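Silness cell — two-arm bench, inspection checklist w/ comments
Filled in by: Zyanya Cortés
Month: August
Start 3:50, power on, speed held at 50 percent

1. E-stop, both sides — OK. Button on the Gustcombe side is stiff, still trips.

2. Base clamps — OK. Retorqued the lower left arm, quarter turn on one bolt. Other arm was fine.

3. Joint noise — OK / WATCH. Faint tick in the elbow of the upper arm. Not there on the way back. Log it, dont open it yet.

4. Wrist cable, upper arm — WATCH. Loop hangs low on the right side of the wrist. Needs one more tie. Leave slack for full roll or it'll pull at the connector (see last August).

5. Finger pads — PASS lower left. White pads clean, no lifting at the corners. Upper arm fingers: orange one replaced, Kwok print, fits OK after a bit of sanding.

6. Two-arm handover, white part with the orange ridged top. Slow cycles, watch both grippers at the meeting point. 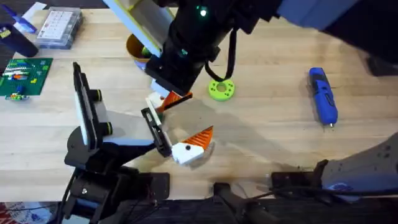
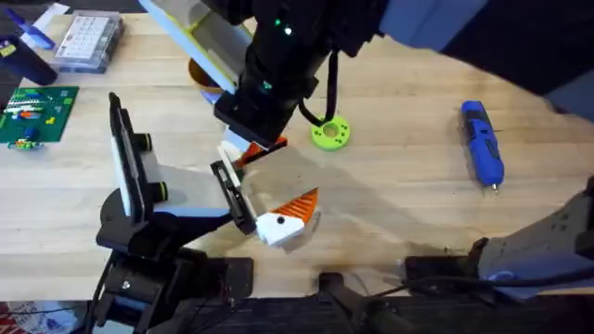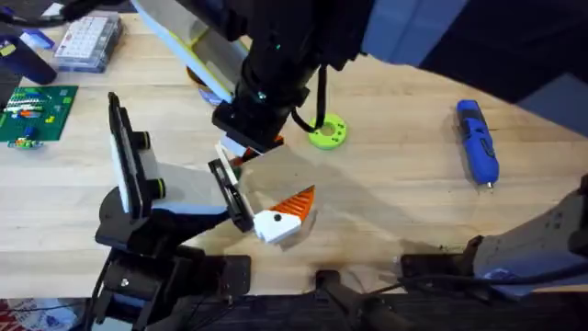 7. Handover result — 60 cycles, 3 drops. Limit is 2. FAIL, so it goes on the list below. All drops on release, none on approach.

8. Home position — OK after re-zero. Wrist offset on upper arm was 142 counts out, recieved the new value, saved it under Drostimgate profile. Old profile kept.

9. Bench cables, front edge — OK. Nothing pinched.

To do before next run
— tie wrist cable
— slow the release on the lower left gripper, rerun item 6 from zero
— ask Kwok for two spare orange fingers, same file, no sanding this time pls
— listen to elbow again with the arm cold

Do not go back to full speed untill item 7 passes. ZC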